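Gathering demos in simulation, week two

9/27/25

I spent most of this week collecting demonstrations for the kitchen and hallway tasks, so this post is mostly about that. The training side has been quiet. There is no point in running anything new until the set is bigger and cleaner than it is now.

For those who haven't read the earlier posts, the project is called Jarkell. I want one policy that can go up to a household object, pick it up, and put it somewhere else when told to in plain words. I don't have the space or the money to do that with a real arm in real rooms, so everything happens in simulated ones. I drive the arm myself with a hand controller, the simulator logs what the wrist camera sees along with the joint positions, and each run gets saved as an episode with a sentence attached.

The rooms come from a pack called Ferkham. I like it because the floors and walls change a lot from one home to the next. In July I trained on a single room with a plain floor, and the policy fell apart as soon as I gave it a rug. I would sooner have fewer episodes and more kinds of floor.

How a session goes

I do 12 episodes in a sitting and then stop. I tried longer sittings and my driving got worse toward the end. I started cutting corners, coming in too fast, and closing the fingers before they were lined up. The model learns all of that, so the tired episodes cost more than they give.

Before each sitting I load the home, check that the controller is mapped right, and do one throwaway run. Then I record. After each episode I type the sentence while I still remember what I did. I used to leave that for the end of the day and got several of them wrong.

Stills from the wrist camera are the quickest way for me to check a batch. I pull a handful, look at them at full size, and decide whether the views are varied enough. If too many look alike, I move the starting pose and record again. 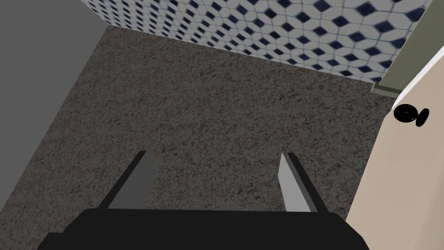
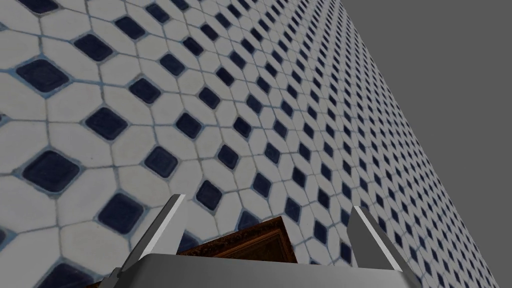
The one with the carved brown wood between the open fingers is the kind of view I want more of.
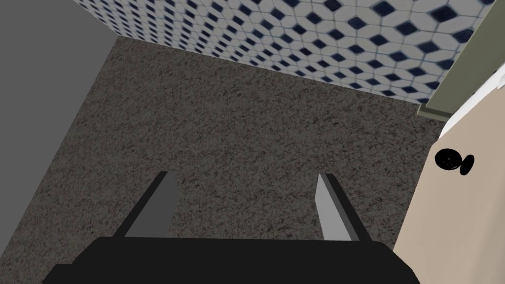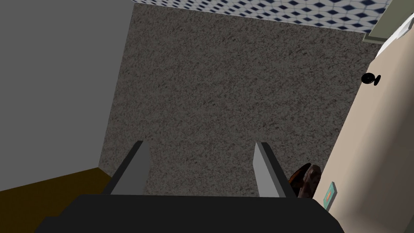

What I changed

The main change is the starting pose. Two of those stills, the first and the third, are close to the same view: speckled carpet, blue and white tile wall, beige surface with a black knob on the right. A few like that are fine. A whole folder of them teaches the model that the world is mostly carpet. I now shift the start by hand between episodes and turn the wrist a little each time.

I also started keeping the slow parts. My first script trimmed any stretch where the fingers were open and the arm was barely moving - it seemed like wasted disk. But looking around before moving in is part of the job, and the July policy never learned to do it. It just went straight down. The trimming is off now and the files are bigger.

Labels got simpler too. I had been writing long sentences with the room and the direction in them. Now I write what a person would say, and if an episode has no clear goal I throw it out.

Numbers so far

I have 5 homes set up and 4 tasks written. Not every task works in every home yet. The drawer task in particular needs a lower starting height, and I keep putting that off.

Replays are handled by a small script I named Gruvomley, for no good reason. It plays an episode back at double speed and lets me press one key to keep it and another to drop it. I drop more than I would like. Most of the drops are bad grasps where I nudged the object first and then chased it across the floor.

Next is a short training run on Alva, the desktop under my desk, to see if the wider set of starting poses makes any difference. If the policy still heads straight for the floor I will go back and look at how the camera images are being scaled, which I have not checked since the summer.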